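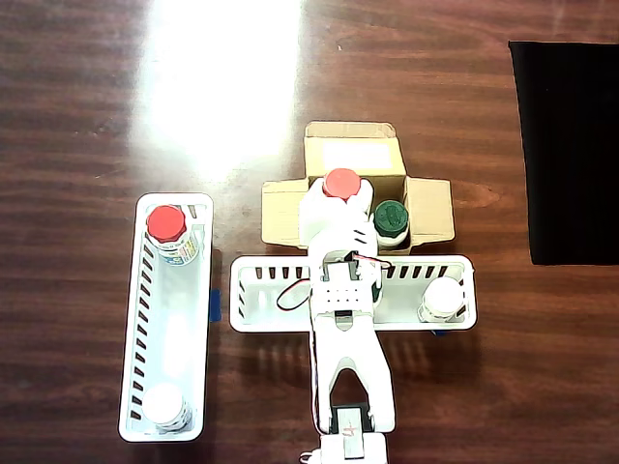
White basket, one red cap and one white cap.

Saturday, December 20, 2025

Home, fed, feet in the big socks, and I want to get all of it down before it goes blurry. My first full day on the winter bird count! I have wanted to do this for years and always had a cold or a shift or some other excuse, and now I've done a whole one, dark to dark, and I would go out again tomorrow if they'd let me.

Up at 4:40. I'd laid everything out on the chair last night and still managed to leave with the wrong gloves, the thin ones with the hole in the left thumb. Coffee in the thermos, two cheese sandwiches, the binoculars, Dad's old hat. Eighteen degrees on the porch and no wind at all. Maricel pulled up at ten past five with the heater roaring and a bag of rolls from Calimlim on the dashboard, still warm enough to fog a patch on the windshield. We ate two each before the end of the street.

We started with owls, at the turnaround on Hillier Road where the plow stops. You switch off the car, get out, push the door closed with your hip so it doesn't slam, and stand there. I had no idea how much there is to hear at that hour. The river, a truck way off on the highway, my own coat every time I breathed. Ten minutes of that. Then a great horned owl from the spruces behind the gravel pit, low and soft, five notes, and a second one answering from across the road, a little higher. Maricel held up two fingers and grinned so hard I could see it in the dark. She says the higher voice is the female, even though she's the bigger bird. I love that.

No screech owl. We tried three more stops and got a dog, a different dog, and a man coming out in his bathrobe to see who was parked by his mailbox. He was very nice about it. He told us he had a woodpecker that came every morning to his suet and we should put it down, and we had to say we couldn't put it down unless we saw it, and he looked so disappointed that we said we'd drive back past at eight. We did, too. Downy, male, right where he'd promised, hanging upside down. He waved from the kitchen window.

Sunrise from the Fludden bridge, pink all the way up and the water smoking. This was the part I'd been nervous about, the ducks, since half the river is open below the dam and everything for miles piles in there. Pei-shan Kong was waiting for us with the scope already up. She's been leading our section since before I moved here, and she's a wonderful teacher, patient and a bit bossy. She made me do the geese on my own. "Pick one edge and don't look back," she said. So I started at the left-hand gravel bar and clicked my way across, and when I got to the far bank I had 295. Maricel, on her own clicker, had 300. Pei-shan made us both do it over. I got 295 again and Maricel got 295 and then a pickup went over the bridge and the whole lot of them shuffled around like people changing seats on a bus, so 295 is what went on the sheet. I'm absurdly proud of it.

Mallards next, then goldeneyes, which I'd never seen through a scope. I could have stayed there all morning. The males throw their heads right back till the beak points at the sky, and they do it over and over, at females who seem to be thinking about something else entirely. In December! Pei-shan says they start early and keep at it all winter. There were also three hooded mergansers, tucked in under the bank by the old pump house, one male with his crest up like a fan. I said something out loud that I won't write here.
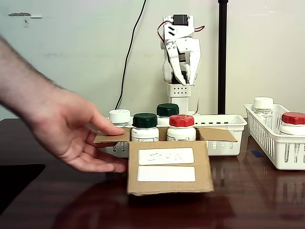
Telling the plain brown ducks apart was the hard part, and the thing I most want to be better at by next year. Every female out there looked the same to me for the first half hour. I kept trying to take in the whole bird, all the streaks and scallops, and by the time I'd got halfway down one it had turned around. Pei-shan's method is to find the one strong patch of color and go there first: the blue on the wing of the mallard, the square of white on the gadwall, the gray-brown against rusty chestnut on the head of the goldeneye. It's the way you go for the bottles in that cardboard box with its flaps folded out, where the labels are white with small print on them and what your eye lands on is the caps, a red one and the dark green ones. So I stopped reading the birds and started looking for caps. And it worked, more or less! I picked out a gadwall hen by myself, said it in a very small voice in case I was wrong, and Pei-shan said "yes" without lifting her head from the scope. Then I called a second one and it was a mallard. Fine. One out of two.

By ten the sun was on the water and we couldn't see a thing against the glare, so we moved to the woods at Vindik. Walked the loop trail, the long way. It had that thin crusty snow that you crash through at every step, which makes for terrible birding, so we did it in bursts: thirty crashing steps, stop, listen, thirty more. Chickadees everywhere, and where there are chickadees there's everything else, so we just followed them. Two nuthatches, then a brown creeper going up a trunk like a scrap of bark with somewhere to be. Golden-crowned kinglets high in the hemlocks, all squeak. I can still hear them, which Pei-shan says I should enjoy, as she lost that pitch a few winters ago and now has to bring younger ears along. I pointed and she looked. I felt very useful.

Lunch on the tailgate. The cheese had frozen, or as good as. Maricel had brought soup and shared it with me out of the lid, and we went over the sheet. We had nothing in the sparrow column except juncos and I'd started to take it personally, so after lunch we went and stood by the weedy strip behind the feed store for as long as it took. It took forty minutes. Two tree sparrows and a song sparrow, plus a bonus, a northern shrike! It was sitting on the top wire with its little mask on, and I suppose it explained why the sparrows had been keeping their heads down. Maricel had never had one on a count before. She did a kind of dance on the ice and I was sure she was going to break a hip.

Note for next year: the feed store closes at one on Saturdays, so no bathroom after that. Write this on something.

Then the crows. I'd heard people talk about the crow roost and I'd nodded politely, but I wasn't prepared. They come in for the last hour of daylight, from all over, and gather in the cottonwoods by the rail yard before they all go down to the island together. We stood on the top level of the parking garage where you get the sky on three sides. Maricel took everything coming from the north, I took the east and Pei-shan had the rest. You count a small bunch one by one until you know what that many looks like, and then you lay that shape over the big stream, and at each 100 you say it out loud and put a stroke on the paper. In thin patches you go back to single birds. It's the most completely absorbing thing I've ever done. My eyes were streaming and I couldn't feel my left thumb and I didn't want it to end. There was a stretch, right as the streetlights came on, when the line reached from over the hospital all the way to the river without a gap in it, everybody talking at once.

1,565, the three of us added together. Pei-shan did the sum twice on the back of the sheet with a pencil about as long as a tooth. It's up on last year and she's pleased. She wouldn't say it was a good number until we were down the stairs and in the car with the doors shut.

After that it was over to the grange hall for the tally, where they read the whole list down in checklist order and each section calls out what it has. I thought that would be dull. It's thrilling! There's a real hush when they get to something rare. When they said "northern shrike" I looked at Maricel and she looked at her boots, and then she said "one," very casually, and the whole room made a noise. Somebody from the lake section had a long-eared owl, so we were outdone, but only just. Chili, cornbread, a very tall cake. I had two bowls and talked to a man for twenty minutes about gulls, of all things. I understood maybe a third of it and now I want to know about gulls.

Things I want to remember. The goose wings just after the sun hit them. How the owls went quiet both at once. Pei-shan in October telling me I'd be no use to anyone until I learned to stand still, and then today, when I dropped my mitt off the bridge rail trying to, saying only "well, it's a start."

No, wait, one more. On the way out of Vindik we passed a winterberry bush, all by itself in the gray, lit up red, with a single robin in the middle of it stuffing itself. We had stopped counting for that stretch, the sheet was in the bag, and Maricel got it out again and took her glove off and wrote it in. American robin, one.

Shower now. Then gloves on the shopping list, the thick kind. Maricel is calling in the morning about the hawk walk and I've already decided I'm saying yes.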